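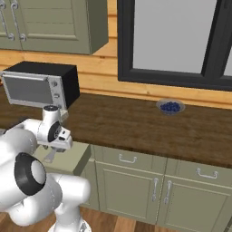 *Toaster oven at the left end of a long brown countertop.*

## Cleaning golf discs at the sink

- Soak muddy discs in warm water and dish soap for 19 minutes. Skip the dishwasher, as the heat can warp soft plastic.
- Scrub the rim with an old toothbrush.
- For tree sap, rub in a little cooking oil, then wash again.
- Dry flat on a towel, away from the stove or oven.
- Write your phone number back on with a permanent marker if it has faded. Let the ink set overnight before the disc goes in the bag.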